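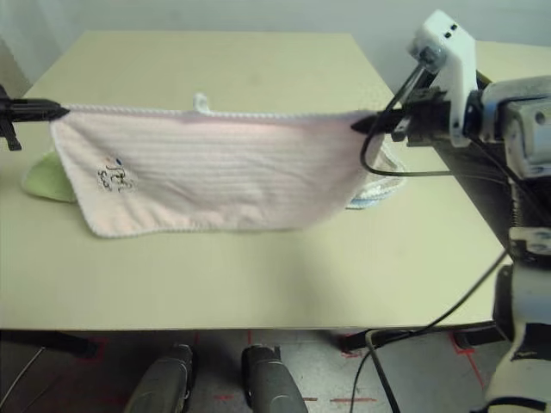

Observers wanted, meteor counts and variable stars, October season

18/07/2019
By the Minberg Sky Group
Print this page | E-mail this page

We need people for the fall observing run. No pay, sorry. Free bunk, free coffee, dark skies, and your name on the data when it goes out.

The run is at the Nemmont site, up past the Hamel turnoff. 11 nights in October, around new moon. You don't have to do them all. Two nights is the minimum, we can't train someone for one.

What we're looking for:

Meteor counters. Naked eye, lawn chair, lots of blankets. You lie back and call out what you see, somebody else writes it down, then you swap every hour. No experience needed but you do have to stay awake. If you can find Orion and the Pleiades you're most of the way there, we'll teach you the magnitude estimates the first evening.

Variable star people. Binoculars or a small scope, yours or ours. Should have done some estimates before, even just a few from the backyard. We have 24 stars on the list this time, mostly long period, a couple of odd ones that want checking every night it's clear.

Log keepers. Somebody has to do the times and the cloud notes and type it all up in the morning. Good handwriting a plus. Last fall's sheets were a mess and it took until spring to sort them out, so please, if you're a tidy person, apply for this one.

One person for the Granlow dome. This means being on your feet a lot, opening up, closing up when the dew comes down, moving the ladder. Must be OK with heights and with the dark. You'll be shown how the drive works, it sticks.

Bunks: we have 33 and they go fast. Bring your own sleeping bag and pillow. Sheets no longer supplied. Tent space behind the bunkhouse if you'd rather, same price, meaning nothing.

Food is potluck style for supper, soup at midnight. Tell us about allergies when you apply and not when you get here.

Red flashlights only after sunset. Phones off or taped over. Cars parked at the lower lot nose out so nobody has to back up with their lights on. If you have to leave early, leave before dark or wait til sunrise.

It gets cold. Colder than you think, people show up in a sweatshirt every year. Hat, gloves, real boots, something to sit on. There is a heater in the warm room but the warm room is small.

Under 18 is fine with a parent along. The parent has to observe too, or help with soup.

If it's cloudy the whole time we'll play cards and do some talks. If you have a talk, say so. Slides OK, eclipse trips and homemade telescopes always welcome. Keep it short.

To apply: send us your name, which nights, which job, second choice job, and wether you need a ride from Hamel. A line or two on what observing you've done, if any. Use the group's contact form or drop a note in the box at the Minberg library, front desk. Bunks are given out in the order we hear from people. Nemmont regulars, you have to apply as well, we're not holding your usual spot.

Directions and the gate code go out once you're confirmed.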